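Search Search for: Go

How to set up a toast corner on a small bench

Jana Stüber
Aug 5, 2025
35 shares 4 comments

If your kitchen bench is short on room, keep the breakfast things on one large mat and leave the rest of the surface clear. A dark brown mat hides crumbs and marks better than a pale one. Wipe the bench first and let it dry before you lay the mat, or moisture gets trapped underneath.

Put the toaster in a back corner, with any side vents facing open air. Never push it under a shelf or against a curtain. Loop the spare cord loosely behind it and keep it off the top, where the slots get hot.
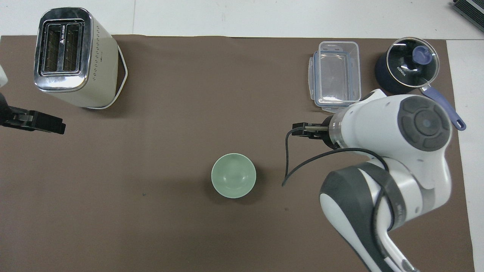
Bowls go in the middle, where you can reach them without leaning over the toaster. One per person is plenty. I use a small mint-green one for cut fruit, or for butter when it's too hard to spread.

A clear plastic container with clips holds half a loaf if you slice it first. Stand it on the opposite side from the toaster so the plastic stays away from the heat. Leave the lid off until the bread has cooled completely, then clip it down.

Once a week, unplug the toaster, let it go cold and empty the crumb tray over the bin. Don't put a knife in the slots. Lift the mat, shake it outside and wipe both sides with warm water and a drop of dishwashing liquid. Stubborn scuffs will usually shift with a bit of bicarb on a damp cloth.

4 comments 274 saves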